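Clukby Bench 5: weekly inspection of the hand-held grippers and folding station

Sheet 3, revised September. Replaces the version with the coffee ring.

Completed by: Elsa Nyberg
Day: Thursday, before first shift
Station: Folding and sorting bench, Kurkwood annexe

Marks used: OK, WATCH (look again next week), FIX (do it now or hang the red tag). A tick is not one of the marks. A tick with a question mark after it is certainly not one of the marks, and I know whose pen it was.

BEFORE YOU TOUCH ANYTHING

1. Bench power off at the wall, not at the extension lead.
OK. The label on the wall switch has faded to the point of poetry. New one printed.

2. Batteries out of the hand grips and on the charger shelf.
OK. One was found in the drawer with the teaspoons. Moved.

3. Tag board matches the tools on the bench.
WATCH. The board said one grip was away at Sernex for a new cable. It was hanging on its own hook, under the tag saying it was away. Tag removed, Sernex rung, cable still on order.

4. Stop button pressed, held, released. Bench must stay dead until reset.
OK. Tried with the reset covered and again with it uncovered.

GUARDS, CABLES AND THE FLOOR

5. Cable from grip to bench box: no nicks, no flat spots, no tape.
FIX, done. There was tape. Under the tape was more tape, of a different colour, so this has been going on for some time. Cable swapped from stores and the old one cut in half so that it can't find its way back.

6. Strain relief at the handle. Tug it gently.
OK. Gently means gently. The last person to test this one properly also had to order the replacement.

7. Floor clear for one full stride behind the operator.
WATCH. Clear when I arrived, less so by 9.30. Boxes of returns seem to breed there.

8. Bench feet level, brakes down.
OK.

HANDLE AND TRIGGER

9. Trigger returns fully when released, five times running.
OK on the first grip. The second was slow on the fourth go and then behaved beautifully for as long as I was watching it. Marked WATCH.

10. Handle screws finger-tight plus a quarter turn.
OK. If you have the long driver, put it back. If you have the short driver, I'd like to know where it has been since spring.

11. Cycle counter read and written down.
918 since the last pad change. Ní Bhriain's sheet says to look hard at the pads every 200 and we plainly have not. The next page now has boxes for it, which you may fill in with a number when you get there. Drawing a small sad face in the box doesn't count as a reading.

12. Grease on the trigger pivot.
OK, and please leave it that way. A dab is a dab. Last month's dab reached the operator's sleeve and two clean pillowcases.

CAMERA AND LIGHT

13. Lens wiped with the blue cloth only.
OK. The blue cloth lives in the sealed bag. The grey cloth lives in the bucket. I feel this could be learned.

14. Camera mount doesn't move when pushed with one finger.
WATCH. A hair of play on the second grip. Screw nipped up, line drawn across the head in paint pen. If the two halves of the line have parted company by next week, it goes to FIX.

15. Bench lamps on, none flickering.
OK. The end lamp hums. Humming is allowed. 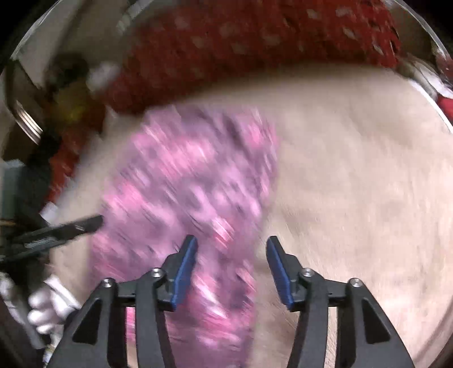

SECTION E — FINGERS, PADS AND LINKAGES

16. Blue pads present on the inner side of both tips.
OK. Both on. Press each corner with a thumbnail; a pad on its way out will lift there first. If it lifts, change the pair. One new pad working opposite one old one gives you a crooked pinch and an argument.

17. Fingers open evenly, left and right the same.
OK. Open fully over the bench and look from directly behind the handle. If one side sits wider, go to 18 before reaching for the adjuster. The adjuster is almost never to blame, although it is always the first thing to get turned.

18. Silver fasteners at the linkage joints, inner and outer, left and right.
OK after attention. The left outer one took a little persuasion. Do them with the fingers open, in pairs, inner first. No thread lock on the inner ones, please. Somebody used it in the spring and I spent a lunch hour with a heat gun.

19. Openings between the outer and inner bars clear of lint and thread.
FIX, done. Use the wooden pick and go in from the back. We handle fabric all day, so there will be fluff, and there was enough on the second grip to stuff a modest cushion. Check the recesses in the outer arms as well while you have the pick in your hand.

20. Nothing sharp at the tips.
OK. Run a scrap of cloth along each tip, both directions. A snag means a burr. Dress it with the fine stone, then run the scrap again. Please use a scrap. The pink and purple piece is for trials and I would like it to stay in one piece.

21. Pinch test: pick up a single layer from the bare tabletop, hold, release.
OK on the first grip. The second took two attempts, see item 9, and I suspect the same cause. Don't press the tips into the wood to get a better bite. It marks the bench and it bends the linkage by an amount too small to see and large enough to annoy me for weeks.

22. Parking space kept free for each tool when it is put down.
WATCH. Things gather on the left-hand side of this bench as if it sloped. Anything that isn't a tool or the cloth being worked on goes on the trolley. A grip laid across another grip gets its fingers knocked out of line, and then we are all back at item 17.

PUTTING IT BACK TOGETHER

23. Batteries in, bench power on, reset pressed once.
OK. Once. It heard you.

24. Slow open and close, three times, with an ear near the linkage.
OK. A soft click at the end of travel is normal. A crunch is lint you missed at 19.

25. Sheet signed and hung on the nail.
Done.

COMMENTS CARRIED FORWARD

Second grip: slow trigger, play in the camera mount, hesitant pinch. Any one of these I would shrug at. Together they earn it a morning on the repair bench, and it has a red tag until then. Taking the tag off does not repair the grip. This has been tried.

Pads: spare pairs in the tin marked BISCUITS, which holds no biscuits and hasn't since the annexe opened. Two pairs left. More to be ordered from Sernex with the cable, assuming the cable is ever a thing that exists.

Comment from evening shift, in pencil: "Could the checks be shorter?"
Reply: They were. See items 5, 11 and 19.

Second comment from evening shift, same pencil: "Where is the wooden pick?"
Reply: On a string, tied to the bench leg, as of this morning.

Signed: E. Nyberg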